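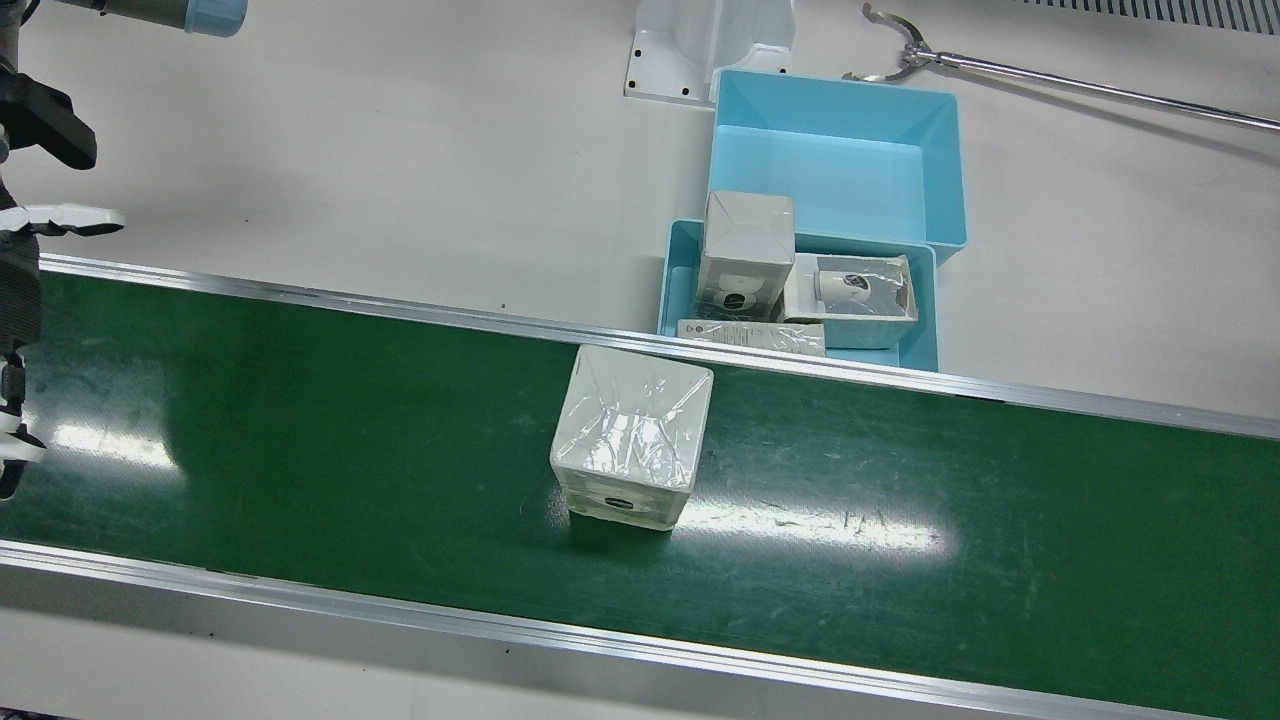 Greltham is a word list for people who love parcels, packing and the odd language of the mail room! It holds 779 terms gathered from shipping notes, shop forums and old store manuals, each with a short plain definition. Some are everyday words, like "shrink wrap" (think of a white box in clear, crinkled film on a green belt), and some are wonderfully local - my favorite is still "dunnage."

Files

terms.csv - one term per line, with definition and source
variants.csv - 77 spelling variants, mostly hyphens

Known gaps

Customs terms are thin. The Odoi entries lack sources, and 16 definitions need a rewrite. Fixes are very welcome, even tiny ones!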